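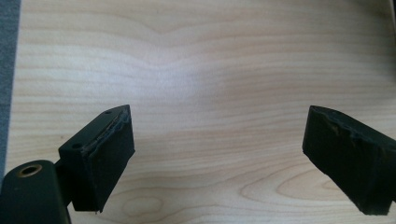

The Raketti hand gripper is a manually operated, two-fingered gripping tool, supplied by the Larnonden Shared Workshop as a kit of parts or as an assembled unit on loan. It is intended for members who are building a robot arm at home or at the workshop benches and who wish to try a grip by hand before committing it to a motor. The fingers close towards each other on linked arms and present flat, blocky pads to the work. Pads are a wearing part. When the upper edges have become chipped and frayed and a lighter layer shows through the black, the pad remains serviceable for general handling but should be changed before any work in which the grip is to be measured or compared.

Description

The gripper is built around a pair of matched fingers carried on linkage arms, with inserts set into the pivoting parts. The inserts take the wear of the pivots and may be pressed out and renewed without replacing the arm. Holes in the finger blocks accept the pad screws and may also be used to mount guides or stops of the member's own making.

The handle is shaped for either hand. Units may be used singly, or as a pair by one person or by two people working from opposite sides of the same piece. A marker plate can be fitted where the position of the tool is to be followed by a camera. The plate is ordered separately and is not needed for ordinary use.

Specification

Type: two-fingered, hand-operated, parallel pads
Largest opening: 186 mm
Pad length: 44 mm
Pad screws: 5 mm, socket head
Finish: black, matt
Inserts: brass-coloured, renewable
Supplied as: kit of parts, or assembled for loan
Loan period: 2 weeks, renewable once

Supplied with the kit

Finger blocks and pads, fitted as a pair
Inner and outer linkage arms
Inserts and pivot pins
Handle and trigger assembly
Bag of screws, with spares
Printed assembly sheet

A bench vice, a set of hexagon keys and a small arbor press are required for assembly. All are available at the workshop. Members building at home may borrow the press on application to the equipment desk.

Assembly and adjustment

Inserts should be pressed home before the arms are joined. The arms should then move freely under their own weight, without side play at the pivots. If an arm binds, the insert has in most cases entered at an angle and must be withdrawn and refitted; on no account should the hole be enlarged.

Pads are to be fitted with the gripper closed on a straight edge, so that both faces meet along their full length. Screws are tightened lightly at first and fully only when the faces are true. Members are asked not to use thread-locking compound on pad screws.

Holding round stock

The flat pads will hold a slender pole or tube upright, with one pad bearing on either side. The work should lie well within the face of each pad and clear of the upper edge, where wear begins. A painted or coated pole may mark under heavy pressure, and a strip of thin card on each face is advised where the finish matters.

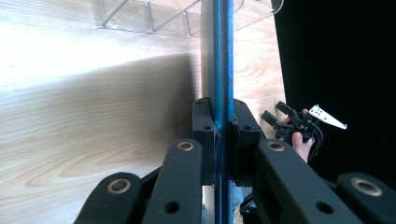 Eleri Llewellyn reported after the January loan period that the pads held thin tube well enough but that the tube tended to turn when pushed from the side, and asked whether a grooved pad could be offered. The equipment desk has accepted the suggestion. A grooved pad made by Foulkes is now on trial and should be available to members from April. It uses the existing screw holes, and no change to the finger block is required.

Working in pairs

When a second gripper is brought to the same piece, the first should be settled and still before the second approaches. Tips should be kept clear of the first gripper's linkage arms, which spread outwards and can trap a finger or a sleeve.

Care and return

Pads should be wiped with a dry cloth after use. Solvents must not be applied. Loan units are inspected on return, and pads worn in normal use are replaced without charge. Bent arms and missing inserts are charged at cost.

Spare parts

Pads, flat, pair: part of the Raketti service set
Inserts and pivot pins: sold together
Marker plate: Inell pattern, to order
Handle assembly: to order

Orders and loans

Kits and spares may be ordered at the equipment desk during opening hours. Enquiries about assembly should be addressed to Berwyn Morris, and those about loans to Lleucu Mathias.

Page last revised 14th January.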